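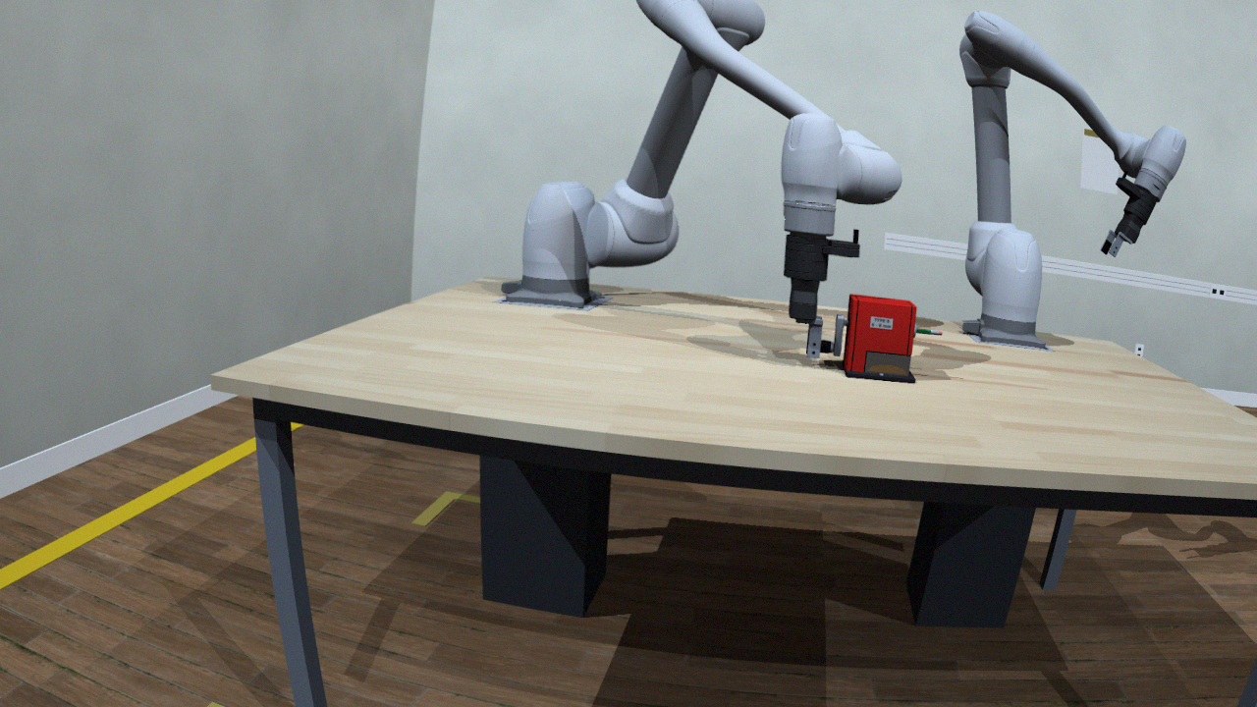 Right, a thread about the two-arm planner I've been fighting with since January. I promised a few of you this ages ago and then kept not writing it because every time I sat down I'd found another bug. So it's going up with the bugs in.

For anyone new: I write the motion side of Zodetti, our little stack for getting two arms to share a table without hitting each other. Ingvar Bach does perception. Cor Leemans does the tooling and tells us off about our commit messages.

The task sounds like nothing. One arm goes to a red box, the other keeps out of the way until it has something to do. That's it. I've had whole evenings disappear into "keeps out of the way".

First version: plan each arm separately, then check the two paths against each other and shuffle the timing until they don't clash. Lovely and simple! Also hopeless once both arms want the same patch of table, which with a box between them is most of the time.

What you get is two very polite people in a doorway. Left waits for right, right waits for left, the timer runs out, the episode gets logged as a planning failure and I go and put the kettle on.

Second version: plan both as one big robot. Now you're searching twice as many joints at once and it takes forever, but when it does find something it's properly good. The arms sort of lean round each other. I was so pleased with it I recorded far too many clips.

Then I looked at the timings. Out of 400 runs, 253 came back inside the budget. I'd been watching the good ones, obviously, and had a very rosy idea of how we were doing.

So version three (current) is a mix. Plan separately by default, and only switch to the joint search for the bit of the path where the two tools come near each other. Cor calls it the zip, as in zip-merging on a motorway, and the name has stuck, so there's now a file called zip.py that has nothing to do with compression. Sorry to whoever inherits that.

The hard part is deciding what "near" means. Distance between grippers is a rubbish measure by itself. You can have two fingertips a good way apart and a forearm about to clout an elbow.

We now check every link against every link on the other arm, with padded shapes. The padding was 60 mm to begin with, which made the planner so nervous it would go into joint mode while both arms were parked. I brought it down to 38 and it calmed right down.

(Yes, I tuned it by hand. Yes, I know. There's a sweep script half written in a branch called ekance, named after a cat.)

Wrist views are what I use for debugging the close passes now. The wide view is great for seeing whether the general plan is daft, but it flattens everything, and you can't tell a near miss from a comfortable gap. Looking out along one gripper at the other one, it's a lot more obvious.
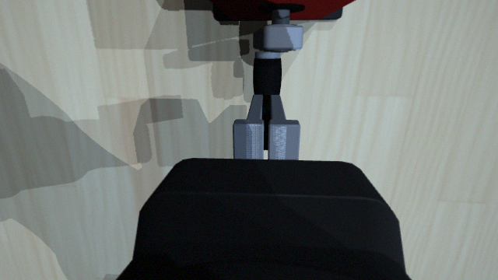
Ingvar Bach reckons I should stop padding the gripper as one lump and give each finger its own shape, otherwise the planner will go on refusing perfectly good grasps near the box. He's asked for this three times and he's probably right.

My excuse has been speed. More shapes, more pairs to check, and the pair count goes up quicker than you'd like. But most of those pairs can never touch (a base isn't going to wander over and hit anything) so if I throw those out first there's loads of room for proper fingers.

So that's this week's job. I've done the left gripper. The right gripper still thinks it's a brick.

Side bracket on the tool, by the way. I left it out of the collision model for ages. It's a small thing that sticks out to one side, you forget about it, and the planner was cheerfully rotating the wrist straight through places where that bracket had no business being. Put your brackets in, people.

Perception bit, because someone will ask. In sim we can just read the box pose straight out of the engine, and for planner tests that's what I do. Ingvar's estimator runs alongside and we log the difference, but it doesn't drive anything yet.

When it does drive things I expect a new kind of misery. A pose that jitters by a tiny amount between updates makes the planner think the world has changed, so it replans, and you get this horrible twitchy arm that never commits. I've faked it with added noise and it's grim to watch.

Current fix is a deadband: small changes in the box pose get ignored once the arm is on its final approach. Crude, works well enough with my fake noise, ask me again when it's real noise.

Tooling! Cor has built a replay viewer that I am slightly in love with. You scrub through an episode and it shows which planner mode was on at each step, blue for separate and orange for joint. Before that I was reading text logs with my finger on the screen like a Victorian clerk.

It's also how we found the best bug of the lot. The orange bars were turning up in pairs, always two replans back to back. I was triggering the joint search once for left-near-right and again for right-near-left. Same search, same answer, double the time. It had been in there for months.

One line to fix. I'm not going to tell you how long I spent before that trying to make the search itself faster.

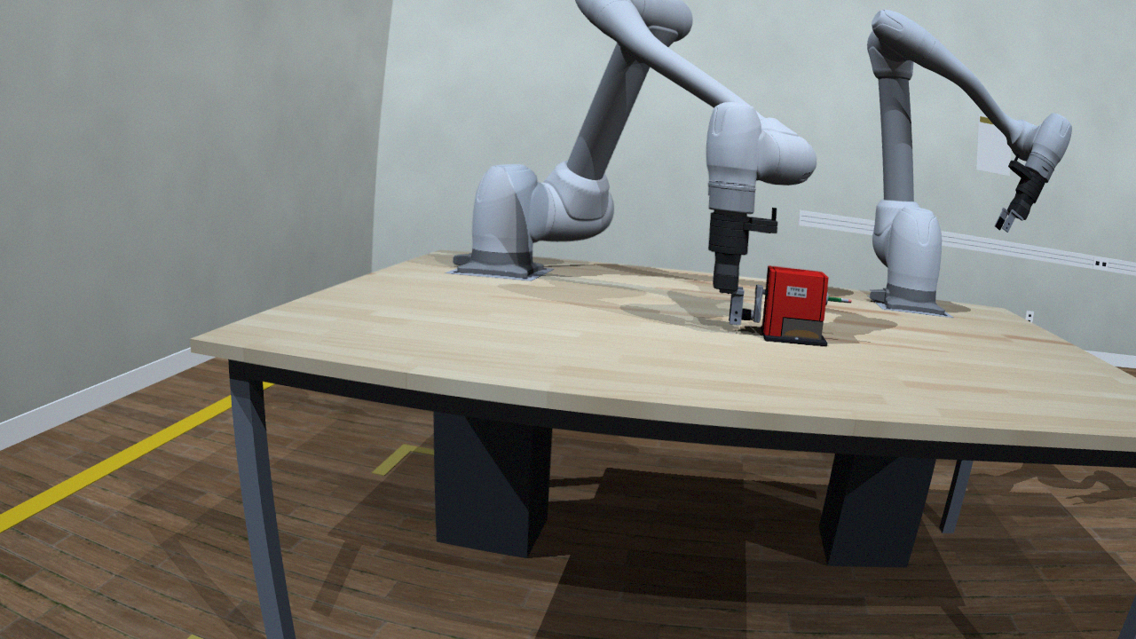 Left arm down by the box, right arm up and out of the way.

That's the sort of arrangement I use for regression tests now. Start state saved, seed saved, and the whole lot runs overnight so I can be cross about it at breakfast.

Things still broken, in no order: the arm that's waiting sometimes picks a waiting spot that makes its own next move harder. The deadband doesn't know about rotation. And if you cancel a plan halfway through a zip, the second arm keeps its old timing and goes off on its own little adventure.

The cancel one is next after the fingers. I think the two arms need to share one clock while they're in joint mode, and at the moment they each have their own and just hope.

If you've done shared clocks for two arms and have opinions, please shout, my replies are open. I'd especially like to hear how you handle the handover back to separate mode, because mine does a little hiccup there and I can't decide if it's the clock or the smoothing.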